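# Cell walk-around, sorting and packing side, August

Okay, my turn with the clipboard again! I did this one at 6:40 in the morning before first shift got going, coffee in hand (outside the yellow line, don't worry). Same list as always, OK / FIX / ASK, and my comments are under each item. The bits with no comment I just looked at, liked, and moved along.

For the new folks: Cundine is the big arm by the dock, Girkia is the small sorting cell where we try out parts before they go to the line. Yes, we name them. The Pacheco line is the old hand-packing line, and half of us still have stools over there.

## 1. Getting in and out

- [x] Gate switch on Cundine stops the arm: **OK**
- [x] Gate switch on Girkia stops the arm: **OK**
- [ ] Floor tape: **FIX**

The tape by the dock is peeling again, right where the pallet jacks turn. I've taped it down twice myself and I'm done being the tape person. Can we please get it painted? People used to know where to stand by habit, but that was when the only thing moving back there was us. Now the line on the floor matters a whole lot more.

## 2. Stop buttons

- [x] All buttons pressed and reset: **OK**
- [x] Nothing hanging on or stacked in front of them: **OK** (somebody moved the coat hook, thank you!)
- [ ] Reset steps posted: **ASK**

The card on Cundine still has the old reset order on it. I know the right one and so do you, but the night crew has had a lot of new starters and they're going by the card. I wrote the correct steps in marker underneath for now. I'd like a proper printed one in both languages before the next crew change.

## 3. Work surfaces

- [x] Board sits flat and doesn't rock: **OK**
- [x] No splinters, no raised edge to snag a sleeve: **OK**
- [x] Seams in the wood smooth to the touch: **OK**
- [x] Pegboard table clean: **OK**

I ran my hand all over the maple board with the arm locked out, and it's in nice shape. I still think of it as a bench, to be fair. When this was a hand job you leaned on your board all day, you knew every dent in it, and you put your elbows wherever you pleased. Now you reach in, set your pieces, get your hands out and shut the gate. It took me weeks to quit reaching back in to straighten something!

## 4. Loose pieces and the arm

- [x] Only test blocks on the board, no tools or cups: **OK**
- [x] Finger tip clean and not cracked: **OK**
- [x] Pieces checked for chips: **OK**
- [ ] Clear space between pieces: **ASK**

I have a question on that last one. The sheet says to leave space, but it doesn't say how much, and some of these end up touching each other. Look at the red star and the yellow hexagon up against it, and then the blue and green ones bunched together toward the far edge. A person would just nudge them apart with a thumb without thinking. I don't want anyone doing that with the gate propped open, so tell us plainly: do we leave them touching or do we stop and reset? 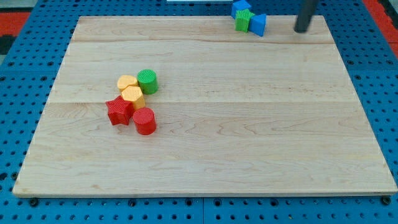
## 5. Noise, light, air

- [x] Lights over both cells: **OK**
- [x] Air lines, no hissing: **OK**
- [ ] Beeper volume: **FIX**

The beeper on Girkia is way too quiet. I could hardly hear it with the dock door up, and with earplugs in, forget it. Cundine's is fine. Cundine's could wake the dead.

## 6. People stuff (I added this section, leave it in please)

- [x] Everybody on shift signed off on lockout: **OK**
- [ ] Breaks for whoever is watching the screens: **FIX**
- [ ] Stools and mats moved from Pacheco: **FIX**

We moved 3748 cartons through packing last week and my back feels great, so I'm not complaining about the arms. The lifting is gone and I don't miss it one bit. But watching is its own kind of tired. You sit there, your eyes go fuzzy, and there's no one across the bench to talk to anymore. Two hours at the screen without a swap is too long. We asked for a swap every hour and I'm writing it down again here so it's on paper.

Mats too. There's a stack of perfectly good ones under the old line doing nothing.

## 7. Paperwork

- [x] Okum log up to date: **OK**
- [x] Last month's FIX items closed: **OK**, except the floor tape, see above
- [ ] Spare key for the lockout box: **ASK**

The key tag says 408 and the box list says something else. One of them is wrong. I left the key where it was and put a sticky note on the box.

Next walk-around goes to second shift. The clipboard's on the hook by the time clock, and the pen is tied on now.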